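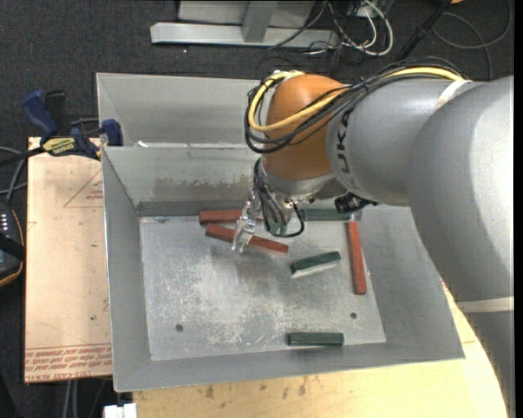 Red blocks in the metal bin, with a second bin behind.

Yufang Ding had her coat half off when she started telling me about bins. I'd come to Grundateck to talk about how she sets up her sorting tables, and I had a whole list of questions (I got through 2 of them, I think).

"People want the shiny one," she said. "I always go for the scratched one!"

She wasn't kidding. The floor of the bin is covered in pale scuffs, and there's a brownish smudge low on the back wall that she has tried to scrub off more than once. Dish soap, baking soda, some orange paste her sister swears by. "It got lighter for a week, or I told myself it did. Now I leave it."

What she likes best is the sloping sides. She used to work with straight-walled trays from a place in Lollar, and blocks would get wedged in the corners. "You'd be in there with a ruler, poking. With a slope, they slide back down and you can get at them." A block lying flat along the base of the wall is still the one she grumbles about, though.

I asked why red. She laughed and said the first set, from Heinonen, was gray, and on a gray metal floor she kept losing them. "I'm forty-six, I need glasses, I bought red ones."

And the little holes in the floor? She shrugged. They were in it when she bought it, and they're too small for a block to care. Crumbs and dust are another story, so she runs a brush over everything before she goes home, corners last.

She's getting a third bin in April, deeper this time, and she had already been out with the tape measure to see if it would fit next to the others. It won't, quite. "I'll move the shelf," she said, and went off to look at the shelf.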